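Subject: Re: [playstore] Produce stand, what goes in which bin

Hello all, and thank you Mélanie for getting this going again! 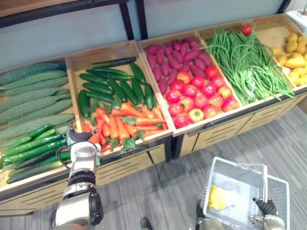 On Mélanie's question about the bins

Mélanie Charbonneau wrote:
> Before we order more play vegetables for the pretend market, can
> somebody tell me how the stand is sorted now? I have 80 dollars
> left until the end of February and would hate to buy more of what
> we have plenty of. Also, are the beans still getting everywhere?

Yes, the beans are still getting everywhere (they hang right over the front edge now), and there's a tomato sitting on top of them that belongs next door with the others. I also spotted a small plastic bag in among the strands, so whoever is in first, please fish it out.

Otherwise I'm rather fond of how it looks. Having two kinds to a bin works nicely, the bumpy cucumbers behind the smooth dark ones, and the zucchini behind the carrots. My one worry is that cucumbers and zucchini side by side make an awful lot of green at that end, and the little ones do mix them up at cleanup time. Could we move the sweet potatoes in between? That purple would break things up beautifully.

As for the money, please, no more cucumbers! I'd love onions, or maybe a few eggplants. Pieter found a set in the Birketti catalog for 30 dollars, and I can pick it up if that helps. He also offered to make name cards for the bins, and I said yes before he could change his mind.

Warmly,
Wim Groen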